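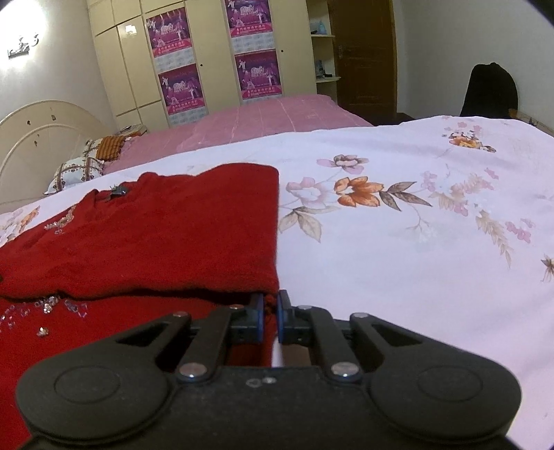 Figure 3.
How long do leather bracers last in regular reenactment use? In our records the lacing failed first, after some 30 events, while the leather panels stayed sound well past that point.

4.2 Wear on lacing and eyelets
We logged 115 pairs from costume suppliers, among them Temlow and Riviere. Waxed cotton cord frayed where it crossed the lowest eyelet. Leather thong stretched instead – owners retied it several times a day. Riveted eyelets held better than punched holes in both groups. Pairs stored flat and oiled each February showed less cracking along the fold.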